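About Us

Hi, and welcome! I'm Nobuhle Mabuza, and Cimiston is the little workshop I started in my garage, back when the garage still had a car in it. These days it has arms in it. Robot arms, I mean, and a whole lot of aluminum rail, and more cable than I'd like to admit to my husband.

The short version of how we got going: I used to fix packaging equipment for a living, and one December I brought home a secondhand motor controller and told everybody it was a winter project. By spring I had a wobbly thing on the bench that could push a coffee mug off a shelf (not on purpose). A neighbor saw it through the open door, asked if she could help, and then her cousin wanted in too. The garage got tight, so we moved to a shared unit on Rillau Street with 600 square feet, a loading door and really terrible heating. We love it.

There are 12 of us now, and we all chip in on rent. A couple of us write code, one is a retired machinist, two are still in college, and I mostly do wiring and order parts. Members come and go at all hours, so if you stop by at 9 at night somebody will probably be there arguing over a gripper.

What do we make? We have two projects going at the moment. Matlala is our table build, the one with the arms bolted to a rail frame, and the goal is plain old kitchen work: picking things up, setting things in a rack, cutting vegetables. Cetine is the software side, which started as one messy script and is now 23 messy scripts. You teach it a motion, it plays it back, you yell, you fix it, you try again. Cutting is the one I get asked about most! A knife is harder to hold than you'd think, with that skinny handle and all the push coming from the board, and we went through a bunch of finger pads before I stopped grinding my teeth over it. Cucumbers are cheap and they show you right away if your slices are uneven, so we buy a lot of cucumbers. 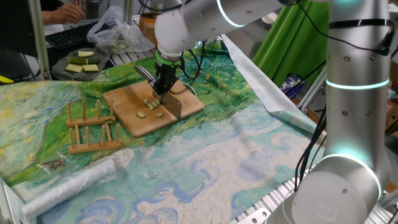
Cucumber on the board at the Matlala table.

We do have rules, even in a place as loose as ours. Someone keeps a hand near the stop button whenever an arm is powered, new programs get run at slow speed first, and blades go back in the drawer before anyone eats lunch. Please don't borrow the good hex keys.

If you'd like to join, dues are $128 a month and that gets you a key, a shelf and your share of the bench. You don't need to know anything about robots coming in (I sure didn't). Open house is the first evening of every month, starting at 6:30. Use the side door, the front one sticks, and bring a sweater if it's cold out. Write to me through the contact page and I'll get back to you, usually pretty late at night.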